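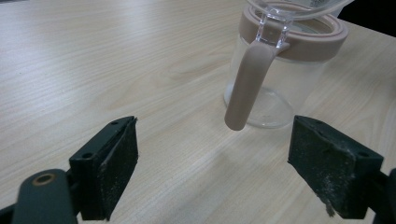 Forums > Robotics > Grippers and End Effectors
Tagged: slipping, foam pads, glassware

Foam pads losing grip on glass, anyone else?

So I do hand-held gripper demos at Breronley and I'm on take 158 of a glass handling task, and the thing keeps slipping! The first 30 takes were fine. Now I close on the handle, lift, and it slides right out of the pads. One pitcher hit the table hard enough that I stopped for the day (no chips, lucky me). Pads are black foam, glued on, never changed. Is it the foam or is my linkage going loose?

Posted by nelatier_hands, August 28, 2026

bredine_bench
Clean your pads!! Foam picks up every bit of dust off a tabletop and then it's like grabbing glass with a sweater. I go over mine with packing tape between sets.

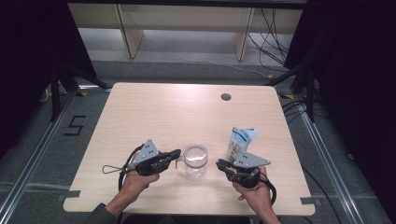

If they're still slick after that, peel them off and glue on new ones. Also wiggle each finger by hand with the trigger released. If it rocks side to side your bushings are worn, and no pad is going to save you. Please put a towel down while you test. I swept up a jar in February and was finding slivers for a week.

Ho1838
had the same thing, tightened the screws, went away for a bit then came back. didn't try new pads. One thing I do now is close it all the way before each set and look at the seam, if there's a gap at one end the fingers are crooked

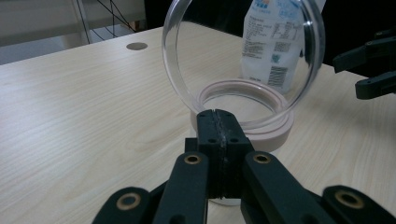
Fingers closed, seam down the middle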